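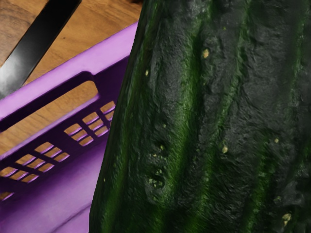 Week 4 Handout: Salting, Brining and Why Pickles Go Soft
By Hedvig Skjelbred
February
6 min read
Print this page | E-mail this page

Okay, so last week we ran out of time right when things were getting good (my fault, I talked way too long about vinegar), and a bunch of you asked me to write up the part on salt. I've also stuck in the bits from the Warnach reading that I think matter. You can skip the chapter on barrels unless you love barrels.

Let's start with the thing I kept drawing on the board. A vegetable is mostly water held inside lots of tiny cells. Put salt on the outside and water starts moving out through the cell walls toward the salt. That's osmosis, and you had it in high school even if you've blocked it out! The cells sag a little, the vegetable gets bendy, and you end up with a puddle at the bottom of the bowl. Cabbage does this fast when it's shredded. Whole vegetables are much slower, which is why a whole cucumber in brine needs days and a sliced one needs an afternoon.

Now, two ways to salt. Dry salting means you rub the salt straight on and let the vegetable make its own brine. Brining means you dissolve the salt in water first and pour it over. Sauerkraut is the first kind, classic sour pickles are the second. I get asked every year which one is "better" and I really don't have an answer. Use dry salting for things you've cut up small. Use brine for things you want to keep whole.

How much salt? For dry salting, weigh the vegetables and take 2 percent of that weight in salt. Please weigh it. A tablespoon of flaky salt and a tablespoon of fine salt are nowhere near the same amount, and half the sad jars I see in this class come from spoons. For brine I go stronger, and the table from the reading is fine to follow. I wouldn't go off the low end of it in warm weather.

What the salt is doing for you while you wait: it holds back a lot of the microbes you don't want and leaves room for the ones you do, mainly lactic acid bacteria. They're already on the vegetable when you bring it home. They eat the sugars and make acid, the jar gets sour, and the sourness then keeps out even more of the bad guys. Early on you'll see bubbles and the brine will go cloudy. Cloudy is good here. Fuzzy is not good, and pink is not good either. Throw those out, and no tasting around the fuzzy part, Sebastian.

(Sebastian Bucur has given me permission to use him as a warning in all future handouts.)

Softness. This was the big question, so here's my longer answer. Vegetables stay crisp thanks to pectin, which is more or less the glue between the cells. Enzymes can break pectin down, and in cucumbers a lot of the trouble comes from the blossom end. So trim a thin slice off that end, every time, even on the tiny ones. Heat speeds everything up too, so keep the jar somewhere cool. And old vegetables go soft no matter what you do to them. Grape leaves, oak leaves and black tea all get thrown in for their tannins, and I do like a grape leaf myself, but it won't rescue a cucumber that's been in the fridge drawer for two weeks.

Keep everything under the brine! I use a small glass weight. A zip bag filled with brine works just as well, and if it leaks you haven't watered down the jar.

For next time
- Read the Nomilmont pages on kimchi, up to the part about storage.
- Start one jar at home, any vegetable. Write down the weight of the vegetable, the weight of the salt and the time you closed the lid.
- Taste on the third day and again on the seventh. Two lines of notes each time is plenty.
- If you're doing shredded cabbage, 300 grams is enough for a small jar, and you'll want to leave some space at the top.

I've got 40 lids in the cupboard by the sink, so help yourselves, but bring your own jars. Lab opens at 4 p.m. and I'll be there early with the scales.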